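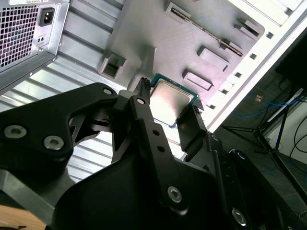

Lieselotte Wunderlich
Visits editor and occasional solderer

The 419 stops at the bottom of the hill in Vustholm, and from there you walk up past the chapel and the tyre place until you come to a blue door with a letterbox somebody has taped shut. I'd been meaning to get to Irnenura for ages. It's a shared workshop, the sort with a lathe at one end and a kettle at the other, and for most of the past year a small group of its members have been building a robot arm in the evenings. They call it Tully. I'd read their posts on the members' board, I had asked them rather too many questions by email, and in April they very kindly said I might as well come and look.

I arrived a little after two and stayed until it was nearly dark, so you'll forgive me if this goes on a bit.

First, the building. It used to be a joinery, and it still smells like one when the heating's on. You come in through the wood shop, where a man was making drawer fronts and didn't look up, and then through a curtain of heavy plastic strips (keep your glasses on your nose, mine got whisked off) into what they call the clean side. It's clean in the sense that there is no sawdust. There are cables on the floor, shelves of boxes marked in three people's handwriting, and a long bench by the wall where the arm lives. I was given a stool, a mug and a strict word about where to put my elbows, and then we were off.

What I hadn't grasped from the posts is how much of the work is in the hand. I'd imagined the arm itself being the hard bit, with all those joints, and the gripper as something you screw on at the end. The woman who does most of the mechanical work laughed at that quite kindly. The arm had given them trouble, yes, mostly in the shoulder, but it had been the same trouble every time and they'd learned to live with it. The gripper had been rebuilt and rebuilt. She had a biscuit tin of old fingertips and let me tip them out on the bench: smooth ones, rubbery ones, one pair with a notch cut in them that had seemed a brilliant notion one night and a poor one the next morning. The ones they use now are black and ridged, with fine grooves up and down the face, and I spent longer than I'd like to admit running my thumbnail over a spare.

The job they've set themselves is to have Tully take a desktop processor and carry it over an open computer case, without pinching the edges too hard or letting it swing round. I asked why a processor, of all things. It's small, it's square, it has a metal lid on top and a thin green edge all the way round, and if you hold it badly you know straight away. Also they had plenty of dead ones! One of the members clears out old office machines and brings the remains in by the crate. The case on the bench came from the same source, with its silver power supply still fitted and its lid long gone, and it had already served as a doorstop and, for one summer, as a stand for the fan.

I was allowed to watch several runs. For each one, somebody sets the chip out by hand, somebody else calls "clear", and everyone leans back. The arm comes down more slowly than I'd expected. I'd brought a picture in my head from films, I suppose, all snap and whirr, and this was much more like watching someone thread a needle. The fingers close, there's a small pause while the software makes up its mind, and up it goes.

On the first run of the afternoon it picked the chip up beautifully and I clapped, which made the man at the keyboard jump. On the second it took hold too near a corner, the chip slipped round and dropped onto the bench with a tick. The third was fine again. They don't cheer and they don't groan, they just write it in the book, a proper hardback notebook with a pencil on a string, and the entry is usually something short like "rotated, left finger early". I liked that book very much and would happily have sat down and read the lot.

What they were after that day was the tilt. The chip doesn't always come up level. If one finger meets it a shade before the other, it leans, and then it is still leaning when it arrives over the tray in the case. For simply moving a thing from here to there, nobody would mind. But the next step in the plan is to set the chip down flat in a chosen spot, and a leaning chip meets the metal on one edge and skates. There was a long and friendly disagreement about whose problem this was. The mechanical side thought the software should notice the lean and turn the wrist to suit. The software side thought the fingers should be better aligned in the first place. I was asked for my opinion, and said I thought the tea was very good.

In the end they tried both, one after the other. Out came the hex keys. The gripper is held together largely with hex-socket bolts, nice big ones where it matters, with little screws for the lighter parts, and it comes apart a good deal quicker than my bicycle does. They slackened one finger, closed the pair on a scrap of flat bar, and tightened everything up again with the bar still in place. It's an old joiner's trick, apparently, suggested by the drawer-front man some weeks back, when he'd wandered through for milk and stopped to watch. I was handed the key for the last bolt, and I can report that I did it up too tight and it had to be done again.

While this was going on I had a proper wander. Irnenura runs on subscriptions and it costs 19 pounds a month, which gets you a key fob, a shelf and the use of everything you've been shown how to use. The lathe has its own sign-up sheet, the laser cutter has a longer one. There's a sewing corner that was busier than anything else in the place, with two people making a sail cover between them across three tables pushed together. I had a long talk with one of them about thread, which I won't inflict on you, except to say that I've been buying the wrong sort for years.

I also had a look at the camera view, which was my favourite part of the whole day. There's a small camera down by the gripper, and on the laptop you can watch the job from there, with the fingers reaching up through the middle of the picture and the case spread out beyond them. It is very odd at first. The gripper takes up most of the view, so that you are forever wanting to lean round it, and the ribbed metal of the case looks as big as a corrugated roof. After a few minutes I'd quite got used to it, and when I looked up from the laptop at the actual arm it seemed to have shrunk.

Light is a nuisance from that angle. The processor's metal lid catches it, and so does the case, parts of which come out very nearly white. They've tried a paper shade over the lamp and they've tried turning the case round, and the shade did more good. Someone suggested painting the case matt black. Someone else pointed out that real cases aren't all matt black, and that if Tully can only work on one that has been specially painted, they'll have learned rather little. I thought that was fair. The shade stays, for the moment, held on with clothes pegs.

We ran it again after the bolts were done, and the lean was less. It hadn't gone. The man at the keyboard then put in his own change, a small extra turn at the wrist before the arm comes down over the tray, and with the two together they got a couple of very tidy placements and one where the chip went flat on the metal and then stuck to the finger on the way back up. Into the book it went. I was told the sticking was new, and they sounded pleased about it in the way gardeners are about an unusual beetle.

I asked what it had all cost, expecting to be told off for asking. They'd kept the receipts in a bulldog clip, and the answer is less than a decent second-hand piano, with the motors taking the lion's share. The dearest mistake was a power supply bought in a hurry. The cheapest improvement was a strip of rug gripper under the base, because the arm had been creeping along the bench a hair at a time and upsetting all their measurements, and it took them 13 evenings to spot it. They told me this with such good humour that I've stopped feeling bad about my own shed door.

A few practical notes if you fancy going. Visitors are welcome in the afternoons but do write first, as the clean side is small and fills up quickly once there are coats on the chairs. Wear shoes with closed toes or you won't get past the wood shop. Mind the cables. The step down to the toilet is steeper than it looks, and there's a good bakery just beyond the tyre place which shuts at four, so go on your way up the hill and bring something for the tin. If you have dead processors or old computer cases sitting in a cupboard, they'll take those as well, though please ask before you turn up with a car full.

Tully's group are after one more pair of hands for the summer, preferably someone who likes wiring and doesn't mind doing it tidily. The run along the forearm needs redoing from the elbow down, and the person who did it the first time has asked, very politely, not to do it again. You needn't have built a robot before. You would need to be able to manage evenings, and you'd need to write legibly in the book.

I missed the first bus home by stopping to see one last run, and caught the next with flour on my sleeve and a reject fingertip in my coat pocket, the notched one, which they said I could keep. I'm hoping to go back once the placing is further along, and I've promised to bring my own hex keys and leave the tightening to somebody else.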